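Phelan Robotics Laboratory
8/3/22

1/ The laboratory has today released the results of its study on teaching a robot arm to sort household recycling from a small number of demonstrations. This thread gives a short account of the method and the main findings. The full report is on our website under the project name Zuvine.

2/ The question was a narrow one. When a person guides an arm through a sorting task, which parts of the demonstration does the arm need in order to do the task again with the objects in new places? Earlier work in our group had assumed that more demonstrations would always help. We wished to test that assumption properly.

3/ Zuvine uses one camera, mounted at the wrist. There is no overhead view and no model of the table. The arm must decide what to do from what it can see between its own fingers, and from a short record of its recent movements.

4/ Demonstrations were collected in May by 11 operators, none of whom had worked on the software. Each was given the same written instructions and one practice session. We did not ask for smooth or fast movements. Hesitation and correction were kept in the data.

5/ In total, 137 demonstrations were recorded. Of these, 118 were used for training. The remainder were set aside before any training began and were used only to check the predictions of the model.

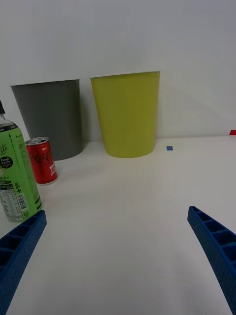

Phelan Robotics Laboratory

6/ The layout is kept plain on purpose: a white table, a white wall, a grey bin and a yellow-green bin side by side, with drinks containers such as a Coca-Cola can and a bottle with a green label. A plain setting makes it easier to say why an attempt failed.

7/ The fingers have ribbed inner surfaces. We chose this type so that one pair could be used throughout the study, for cans and bottles alike. All results were obtained with the same pair, and no finger was changed between the first trial and the last.

8/ The main change in method concerns how a demonstration is divided. The usual practice is to treat it as one long sequence in which every moment carries equal weight. Zuvine looks for the moments at which the operator commits to something — closing on an object, choosing a bin, letting go — and gives the seconds before them greater weight in training.

9/ These moments are found automatically, from changes in finger opening and wrist speed. No one labels them by hand. The procedure adds very little to training time and can be applied to recordings that already exist.

10/ Each version of the system was then given 24 starting layouts that did not appear in training. The version trained with weighting completed more of them than the version trained without it. The gain came almost entirely from the choice of bin. Grasping improved only slightly.

11/ We had expected the reverse. Our reading is that grasping was already well covered by the recordings, while the choice of bin rests on a short glimpse as the wrist turns. Given equal weight, that glimpse is lost among many seconds of ordinary travel.

12/ We also trained the system on smaller portions of the data. With weighting, performance levelled off well before all the training demonstrations had been used. Without it, performance was still rising at the end. We cannot say from this study whether the two would meet if more data were collected.

13/ Some limits should be stated clearly. The study used rigid containers only. Crushed cans were left out. Lighting was even and did not change. The bins stayed in the same order in every trial, so the arm may have learnt their position as well as their colour.

14/ This last point was raised by our partners at Ido during internal review, and we agree with it. A follow-up study in which the bins change places has been approved. Until it is complete, the findings on bin choice should be treated as provisional.

15/ A second set of trials will take place at our Birudum site, where the tables are lower and the daylight varies. The software will be carried over without changes and with no new demonstrations in the first phase. Results will be published whether or not they support the present findings.

16/ The training code, the operator instructions and the list of starting layouts are free to use for research and teaching. The recordings will follow once the consent forms have been checked a second time. Groups wishing to repeat the study are asked to use the written instructions as they stand and to report any departure from them.

17/ Questions about the method may be sent through the contact form on the Zuvine page. The laboratory thanks the operators for their time and patience. Corrections to the report, should any be needed, will be posted as replies to this thread.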